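Clavwood Forum > Club Matters > Player agents and contracts

Thread: Zokivow - is anyone really signing with them?

touchline_moaner
15/03/2026
Our under-18s have all had an email from an agency called Zokivow offering "full career representation". They want 147 pounds to register, then 8 per cent of anything the player earns. My lad plays at step six. He earns a lift home and a bag of chips. What exactly are they representing?

halfwaylinehal
We had the same one in January. I asked which clubs they deal with and got a brochure back. No club names in it.

Jalex
Bit harsh. My nephew signed with them and they got him a trial at Tennant Town. Some kids haven't got a parent who knows how to ring a club, so paying someone to do it isn't daft.

touchline_moaner
Tennant hold open trials. My neighbour's boy went to one and all he did was fill in a form.

Jalex
It wasn't the open one, it was by invitation. I've seen the letter.

oldbootroom
Who signed the letter, the club or the agency? I'm asking because we had one at our place that turned out to be on the agency's own paper. The club secretary had never heard of the player.

Jalex
I'd have to look. I think the club.

northbankgran
Is he under 18? If so, check the rules on who can act for him and whether a parent has to sign too. I wouldn't take an agency's word for it, get the county FA to tell you in writing.

halfwaylinehal
Their website says 1000 players on the books. Where are they all? I follow four leagues round here and couldn't name you one.

oldbootroom
I've now read the contract someone passed me. Two years, and it renews itself unless you write to them 50 days before the end. Clause nine says they get their cut of "any sporting income", so that would cover coaching the under-nines on a Saturday job as well.

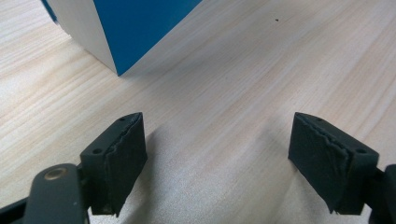
The bit on leaving early is worse. You pay them for the months left, but it doesn't say how much a month is worth - I read it three times. I wouldn't let one of mine sign it without a solicitor going through it first.

Jalex
Every contract has a notice period. You lot would moan about a library card.

touchline_moaner
A library card doesn't take 8 per cent. Did you find that letter?

Jalex
Asked my sister, she's looking for it.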